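Tips from the Open Day: Setting Up a Room So a Gripper Can Work In It

Household tips, November

The open day at Mudmont ran from late morning until the daylight went. Hanyu Tian showed how household tasks are recorded with hand-held grippers, and Rizal Ong took the questions. A person holds the gripper, does the chore with it, and the recording is used later to teach a robot arm the same chore. Visitors could try it themselves. I went for the robots and came home with two pages of notes on tidying, so that is mostly what you get below.

Handles first

Turn every handle to the side you will reach from. With fingers you can correct a bad angle without thinking. With two pads you can't, and you end up walking to the other side of the bed. The same applies to mugs, pans and the iron. I have started doing it at home with the kettle and it saves a little fuss in the morning.

Leave a hand's width of clear space on the handle side. Most of the knocks I saw at Mudmont came from the thing standing next to the thing being picked up.

Soft surfaces

Part of the demonstration was done on a bed, and Hanyu said they use beds and sofas often. A duvet gives under weight, so a tall item can lean as soon as it is touched. For practice with a kettle, keep it empty, unplugged and cold. Don't boil or fill one on bedding at any time. If you want to put something tall down on a soft surface for a minute, smooth the cover flat first and press down where the base will go. 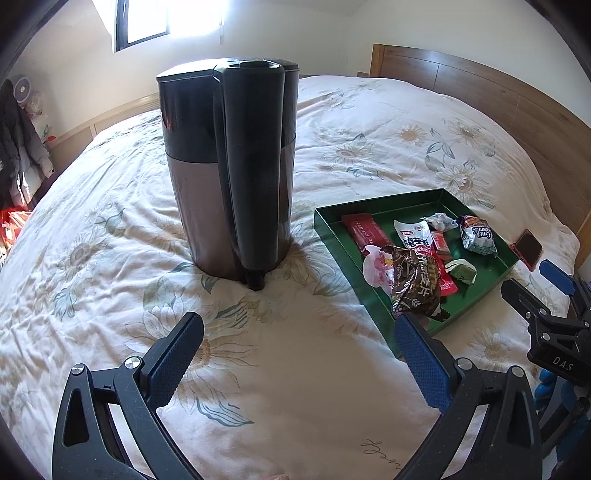 Kettle, snack tray and open gripper at the Mudmont open day.

Small packets belong in a tray with a raised rim. A rim stops them sliding into the folds of the bedding, and you can shift the whole lot in one go. Rizal's advice was to pick from the top of the pile and leave anything that is half under something else until later. Long wrappers are best taken across the middle. Shiny ones slip if you only get a corner.

Put your phone somewhere else before you start. A case helps if it drops, but it still gets in the way of whatever you are moving.

Light

Low sun through a roof window throws glare on glossy black plastic and on foil. Hanyu prefers to work with the window to one side. If you have a blind, bring it halfway down. For ordinary cleaning I do the opposite – strong side light shows up smears on a kettle lid that you would miss under a ceiling lamp.

Cleaning the pads

Wipe textured pads with a damp cloth and let them dry before the next go. Crumbs and sugar dust from snack packets get into the texture and the grip goes off. An old soft toothbrush does the corners. Rubber jar openers and the feet on chopping boards can be cleaned the same way.

Going slowly

Open the jaws wide, line up, then close. Everyone who tried it closed too early, me included. Hanyu told us to stop for a breath before closing, and that fixed most of it. I use the same pause now when lifting things down from the top shelf.

Getting there

Entry was free and they had printed 200 tickets. The bus from Clostholm stops outside, and there is parking behind the Brindell building, though it fills up before noon. Wear shoes you can slip off, as the bedroom area is carpeted.

Next month: descaling, and what to do with odd lids.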